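From: tullis-list member
To: Tullis Building tenants list
Date: 18/08/2023
Subject: Re: [tullis-tenants] Supply cupboard, again

> The second-floor cupboard is out of pens for the third time since
> March. I put in an order for 50 blue ballpoints and as far as I can
> tell they lasted two weeks. Could people please return what they
> borrow? Also, does anyone object to moving to a sign-out sheet?
> I would rather not lock the thing.

I object a little to the sign-out sheet, on the grounds that people will need a pen to fill it in.

The wider trouble is that "borrow" has never been the right word for what happens to a pen. You pick one up to sign for a package, the phone rings, and by dinner it is in a coat at home with the others. I went through my own coat after reading your message and found 2 pens from the cupboard, one from Gerkau and one from a dentist I have never been to. The cupboard pair are back on the middle shelf as of this morning. I'd ask for applause, but I know how the list feels about off-topic replies.

Before we order again, could we look at what we're ordering? The last invoice from Drinel came to $335, and a fair piece of that was highlighters in a shade of pink that can't be read through. I counted 17 of them still in the box. Those don't walk off. If we want a cupboard that stays full, we have found the product.

What I'd like to see on the next order is fewer kinds of thing. Plain black pens with caps, black markers for the whiteboards, scissors that cut. The Baxter end of the hall goes through markers faster than the rest of us put together, so maybe they could have their own box and leave ours alone. (Hello, Baxter end. I know you read these.)

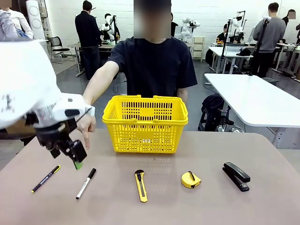 Small office tools on the table, including a black pen with a yellow cap and a white marker with a black cap.

On the lock: please, no. We had one on the kitchen cabinet, and the key went missing before the coffee did. I would sooner buy cheap pens and accept that we are supplying the neighborhood.

If it helps, I'll put a mug by the copier for strays. Drop in whatever turns up in your bag, no questions asked, dentists included. I'll carry them upstairs on Fridays and throw out the dead ones, which I expect to be most of them.

Also, whoever has the good stapler, it's the gray one with the tape on the handle, and it was never part of the cupboard. It was mine.

--
Tullis Building, second floor, the desk by the radiator
To leave this list, write to the list owner. It takes a while.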